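# Chapter 6: Who Owns the Street?

Most people can tell you who owns their house, or at least which bank does. Ask them who owns the ground between their front step and the neighbor's across the way, and the answers get vague. "The city," they say, with a wave of the hand. Sometimes they are right. Often the city owns a good deal less than it sweeps, and sometimes it sweeps a good deal more than it owns.

This chapter deals with the street as a piece of property. Chapter 5 treated it as a way of getting somewhere, a subject with better diagrams. We will need only one idea from it: the *right of way*, meaning the public's right to pass over a strip of land. A right to pass is a modest thing. It does not include a right to stop, to sell melons, or to leave a sofa out with a sign on it. Whole careers in municipal law have been built on the distance between passing and the sofa.

Concrete has a way of looking settled, and a paved street looks like something that has always been there and has never been argued over. Keep that impression in mind as you read the Daltlow case below, in which two parties argued over one for 30 years.

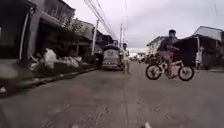 ## 6.1 The Strip and the Line

Daltlow was laid out by a land company that went broke before it finished the job. The company had sold the lots, drawn the streets on a map, and filed the map with the county. What it had not done was hand the streets over. When the company dissolved, the town assumed it had the streets. The lot owners assumed each of them owned out to the middle. The heirs of the company assumed nothing, having been told that there was nothing left to inherit.

All three could point to a document. The trouble with documents is that they are written by people who expect to be around to explain them.

The law offers two main ways out of this kind of tangle:

- **Dedication.** The owner offers the land for public use, and the public body accepts it. The offer may be made in writing or simply by drawing a street on a filed map. Acceptance may be a formal vote, or it may be a work crew showing up with a truck.
- **Prescription.** The public uses the land openly, without permission, for a set number of years. In the jurisdiction that includes Daltlow, the period was 30 years, and the lawsuit managed to last just as long. Students are asked not to confuse the two.

Note that under either theory the public may end up with a right of way only. The soil underneath can remain in private hands, where it does its owner very little good. He may not plant it or fence it. He may, if he wishes, think about it at night.
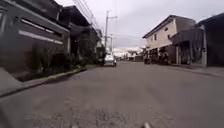

Lilla Rácz objects that this makes the buried title sound like a joke, when it can be worth real money the moment a pipe, a cable or a subway wants to go through it. She is right, and the Jerna pipeline dispute in section 6.4 is included for her sake and for the sake of anyone else inclined to laugh too early. The owner of a dull strip of dirt under a dull road in Jerna collected rent for the rest of his life, and was reported to be unbearable at dinner.

## 6.2 The Curb as a Frontier

If the middle of the street is a question of title, the edge is a question of manners that somebody has tried to write down. Nearly every quarrel a town hears about its streets takes place within a few feet of the curb. People want to park there, load there, wait there, dig there, and put out their trash there, and they all want to do it at eight in the morning.

Parking is the oldest of these quarrels and the worst tempered. A parked car is, in legal terms, a private object being stored on public land, usually at a price well below what the same space would bring indoors. Put like that, most drivers feel they are being accused of something. Take away the space, though, and they will tell you it was theirs.

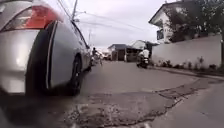 Page 137

The town of Givow supplies our second case. Givow decided to find out how much curb it had and what the curb was being used for, something no previous council had thought to ask. The survey turned up 1,137 legal parking spaces, along with a number of others that existed only in the minds of the people using them. One merchant, Chowdhury, had painted his own loading zone, in the correct shade of yellow, and had been politely obeyed ever since. The traffic office had even repainted it for him one December.

Did the repainting amount to acceptance? Before reading the court's answer in section 6.3, write down your own, and say which of the two theories in section 6.1 you relied on. If you relied on neither, you are in good company, as the trial judge didn't either, and was reversed.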